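Low brick wall with a ledge on top, bottom third of a big room. Paint it, seal it or leave it alone?

Posted in Walls and Ceilings, 37 replies hidden, showing most helpful

We took over a workroom in an older building in Staltmont in August. One of the long walls is painted a pale gray-white, but the lower part is brick, orange-brown with some tan ones mixed in, and there's a thin white ledge running along the top of it. The ceiling is white, with fluorescent lights.

The landlord's guy says the brick "needs sealing" and that we should do it before we move the tables in. He quoted 900 dollars, which seems like a lot for a wall that comes up to my hip. I rubbed it with a dark cloth and got a little dust from the mortar, nothing from the bricks. Does indoor brick need a sealer at all? My other thought was to paint it the same color as the rest and forget about it.

plarau_tenant

I'd want to know what he thinks he's sealing it against. Indoor brick doesn't get rained on. If it's dry and it isn't crumbling, a sealer gives you a wall that's easier to wipe and maybe a bit shinier, and that's all you're buying. For 900 I'd expect the tables too.

The dust is the only thing I'd look into. Scratch a mortar line with a key, somewhere low down. If you get a faint mark, fine. If it pours out like sugar, you need the joints repaired first, and no sealer on a shelf is going to do that for you, whatever it says on the can.

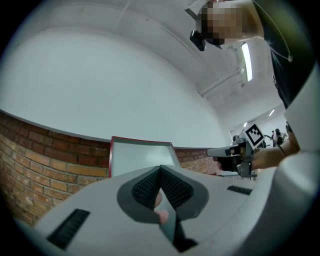
Also tape a square of plastic to the brick, all four edges, and leave it for a couple of days. Water beads on the wall side mean damp is coming through, and then you have a different problem and it's the landlord's. I would do this before letting anyone coat anything. Coating a damp wall is how you end up with flakes and white powder.

As for paint, you can, but you can't easily go back. I've stripped painted brick once, about 11 square feet of it, and quit. If the color bothers you, repaint the ledge first and live with it a while.

oldmortar

Just use Bendska clear, two coats. Did my basement 6 years ago, still looks good.

prieto_diy

Did it look any different from brick with nothing on it, though? I have half a basement wall I never got to with the other brand and I can't tell which half it is.

Agree with the plastic test. I'd add that you should read your lease before touching the wall, since "needs sealing" from the landlord's side sounds to me like the landlord's bill. Ask for it in writing, with what product and why. When I asked mine that, the need went away.

If you do end up sealing, vacuum the joints with a brush head first and try a patch where a table will hide it. Some of them darken brick a lot, and the tan ones will show it most.

secondcoat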